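Wonthorpe Tenants' and Residents' Association
Minutes of the general meeting, 9 June 2023
Held in the ground floor room, Bevan House

Present: chair, secretary, 22 households by the sign-in sheet. Apologies from the Boststead Street block.

1. Minutes of the last meeting

Approved with one change. Item 6 said the management company "agreed" to fix the side gate. Several members remembered it as "agreed to look into." The secretary checked the notes and the members were right. The gate is still not fixed.

2. Flavau waste trial

The chair read out the letter from Flavau, the waste contractor. Flavau wants to run a sorting trial in the two blocks from September. Each kitchen would get a second small bin for food and paper, and the big containers in the yard would be emptied every other week in place of every week. The letter says this will save the building $1,974 a year.

A member asked where that number came from. The chair did not know. The letter gives no working. Another member pointed out that the saving goes to the building's service account, and that service charges went up the last time the account was said to be in good shape.

The letter says paper cups can go in with the paper. A member who used to work in a print shop doubted this, as most cups have a lining. The hauling company used before Flavau would not take them at all. The secretary will ask in writing and wants a yes or a no. 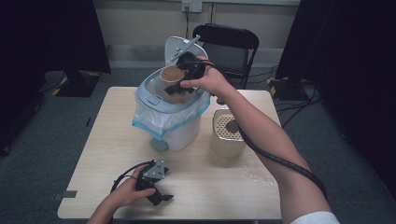
Item 2: paper cup at an open, lined bin.

There was a long discussion about liners. The letter says liners are "provided." It does not say how many, or for how long. Members recalled the green bags from the earlier plan, which were free for 3 months and then sold at the office. The meeting would like the word "provided" explained before anyone signs anything.

On smell: the letter says a two-week pickup "has not led to complaints elsewhere." A member asked where elsewhere was, and whether it has summers. Ground floor households facing the yard were firmly against. Top floor households were less bothered.

Vote on joining the trial as it stands: 5 for, 14 against, 3 did not vote. The chair will write back with the questions above. The offer is not refused, but the meeting does not accept it on this letter.

3. Tables for the ground floor room

The chair reported two quotes for new folding tables, the cheaper one at $822 with delivery. Members asked what was wrong with the ones we have. The chair said two wobble and one does not fold. It was suggested that somebody tighten the screws first. A member offered to do this before the next meeting, and the quotes are set aside until then.

The secretary noted that the quote describes the tops as "heat and stain proof." The last set was sold to us with the same words.
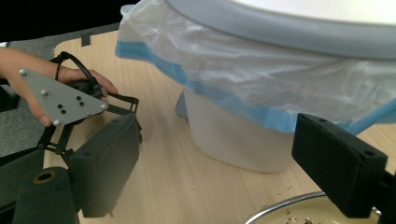
4. Yard lighting

The new lights have been in since spring. The company's report says they have "improved the feeling of safety." No one present had been asked about their feelings. The light by the bike rack goes off after a minute and will not come on again unless you walk out to the middle of the yard and wave. This has been reported twice.

Action: secretary to report it a third time and ask for a job number.

5. Money

Balance read out. $500 is still held back for the summer cookout. One member asked whether the cookout should go ahead given the turnout last year. Others said the turnout was low since the notice went up two days before. Agreed to put the notice up early and see.

6. Any other business

The laundry room card reader took a member's money twice. The company says its records show one payment. The member has the bank statement and will bring a copy to the office.

A request to keep strollers off the stairs was heard again. Nothing new was decided.

Meeting closed. The next one will be called when Flavau replies.
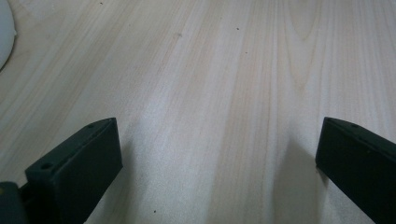 Wonthorpe, September

Added by the secretary. Flavau has now replied. Liners are provided for the length of the trial, "subject to review." On cups, the reply says that residents should "follow the guidance on the bin." We have not been sent a bin with guidance on it. The question of the $1,974 was not answered, so it has been put to them again.

The old tables have been tightened. One still wobbles.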